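Stories > Makers > Interviews

The Second Life of a Good Sweatshirt

214 shares | 68 comments

Freya Penrose learned to mend because she was cold. It was her first December in Flakordale, she had one warm pullover to her name, and the elbow had gone.

"I did it so badly," she says, laughing. "I used button thread, bright white, and pulled it so tight the sleeve puckered up like a raisin. But I wore it all winter! And every time I looked at that elbow I thought, well, I did that, and it's holding."

That was years ago. These days Penrose runs Droltari, a mending shop on the ground floor of an old shoe store, where people bring the clothes they can't bear to throw out. Last year she and her business partner, Yen-ting Wu, repaired 892 pieces. They write every one of them down in a green ledger by the register, along with what was wrong and what they did about it, and I could happily have spent the whole afternoon just reading it. "Cuff, chewed, puppy." "Pocket, keys." "Everything, love."

What surprised me was how much of the ledger is plain everyday stuff. I'd expected wedding dresses and grandfathers' overcoats, and there are a few, but page after page is sweatshirts, T-shirts, pajama bottoms and school cardigans.

"People apologize when they put a sweatshirt on the counter," Wu says. "They say, I know it's silly, it was cheap. I say, how often do you wear it? Every day. Then it's the most important thing you own!"

Wu came to mending from the other direction. She trained as a pattern cutter and spent six years making samples, clothes that were worn once by a fit model and then hung on a rail. She loves the technical side and will talk about knit fabric for as long as you let her. Knits are loops, she explains, and a loop that breaks wants to take its neighbors along, so the time to act is when the hole is the size of a lentil. Catch the loose loops with a fine needle, don't pull, and match the stretch of the cloth around it. A stiff patch on a soft fabric will tear a new hole along its own edge.

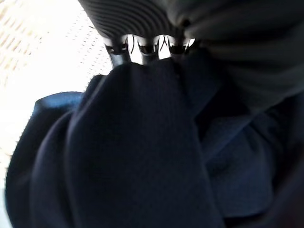 Navy fabric, up close. Dark colors are the hardest to mend well.

Dark blue, it seems, is the great test. I had assumed black would be worse, but both women shook their heads at once.

"Black is black, more or less," says Penrose. "Navy is forty different colors. There's purple navy and green navy and the navy that's been washed two hundred times and is really a kind of slate. You hold up the thread indoors and it's perfect, then you walk outside and it's glowing at you."

Her answer is a drawer of blue threads that she takes to the front door, one spool at a time, until she finds the right one. When none of them work, she goes the other way and picks mustard or red and makes the mend a feature. Customers get the choice, and more and more of them choose the red.

The shop also teaches. Evening classes start at seven and fill up fast, and I sat in on one with Eduardo Pangilinan, a retired bus driver who had brought a fleece with a split underarm seam. He had never threaded a needle before that night. By nine he had closed the seam with a backstitch, undone it, closed it again more neatly, and was eyeing the hem of his neighbor's jacket.

"My wife isn't going to believe this," he told the table, very pleased.

I asked Penrose what a beginner should buy, and she was quick to keep the list short. A pack of mixed needles, small sharp scissors, thread in the colors you wear most, and a darning mushroom if you find one secondhand (a smooth jar lid or a light bulb does fine). Skip the big kits. Wash the garment first, work in daylight if you can, and start on something you only wear at home.

And the white-thread pullover? She still has it. She pulled it out from under the counter before I had finished asking, raisin elbow and all.

"I could redo it in ten minutes," she says. "Yen-ting has offered so many times. She's not allowed to touch it."

68 comments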